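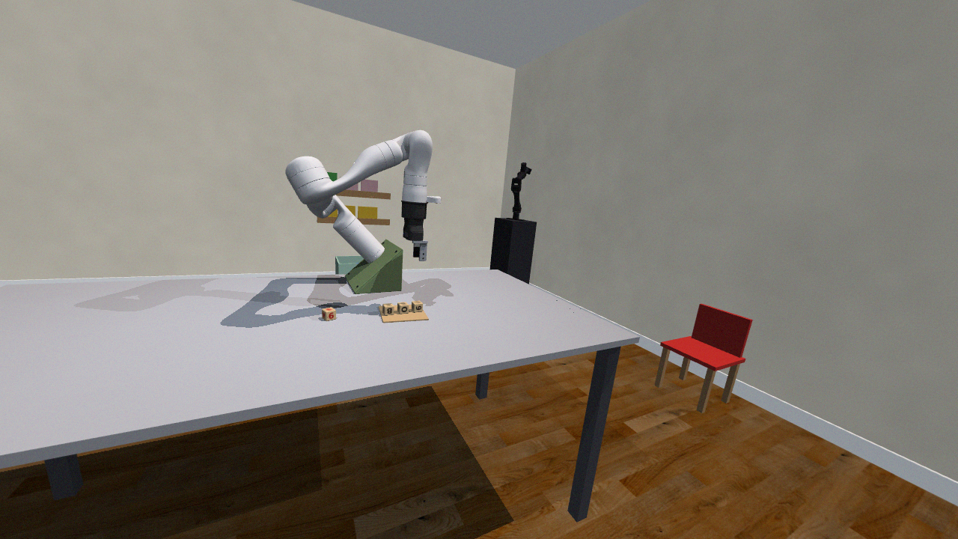
Hi Vikas, I owe you the February 2025 update on the Hirnisora packing project, and I'm happy to say there's plenty to tell! Most of it is about the packing bench at Flirnstead, because that's where the Joltbridge money is going and where people have the strongest opinions. The arm is still only working in simulation, on simple toy blocks. We use a little wooden tray as the stand-in for our order trays, and a setup like the red 6 sitting off to the side with three other blocks lined up on the tray has been the best conversation starter I've had with the packers. They looked at it and went straight to the questions I should have asked in the fall: who decides which block is the odd one out, and who fixes it when the arm gets it wrong?

So that's what we've been working on. Abdelilah Abou Zeid (he runs the bench, you met him on your visit) sat down with me for two long afternoons and we wrote out every step of packing an alphabet set by hand. It was way more than I had in the proposal. Packers turn blocks so the letters face the same way, they pull the ones with smudged print, they swap a block when the grain looks ugly next to its neighbor. None of that was in my job description for the arm, and I've now split it into "arm might do this" and "person keeps this."
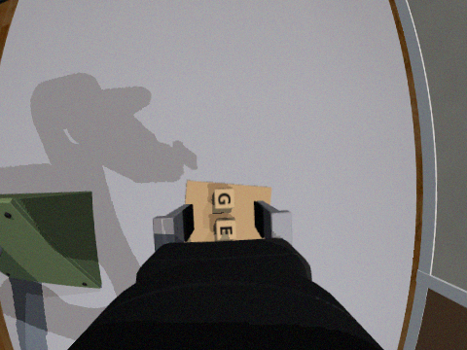 *G and E on the board, both letters turned sideways, fingers open.*

Turning the letters is on the "person keeps this" list for now. Abdelilah would love to hand it over one day, but he'd sooner have the arm do the dull fetching well first, and I agree with him.

The thing I worried about most was hours, and you asked about it too. No one on the bench loses any. The plan we've agreed on is that each shift keeps its full crew, and the time saved goes into checking and repairs, which we've been doing badly for years. We packed 3630 sets last quarter and the returns pile was embarrassing. I'd like to see that pile shrink before I talk to anybody about packing more.

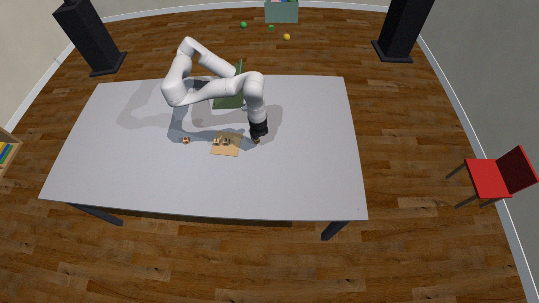 Training is the other big piece. Everyone on the bench gets a 30-minute turn at the simulator during paid time, and I've stopped scheduling these at the end of a shift (people were tired and cranky, me included). The most useful comments so far are about reach and pace. Several packers want a stop button on both sides of the bench, so that's going into the layout. It'll mean moving the tape station, which has caused more arguments than the robot has!
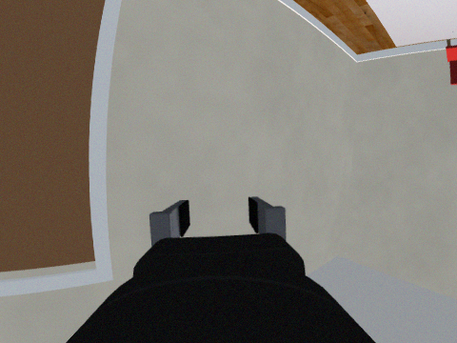

What's running late: the wiring quote from Robles. I've called twice and I'll call again this week. Without it I can't fix an install date, but I'm still aiming for May. Spending is on track apart from that, and I'll send the budget sheet separately once the invoice for the bench guards comes in.

One thing I need from you is a yes or no on moving the leftover travel money into training hours. Abdelilah wants to start the second round of sessions soon and I'd like to tell him he can.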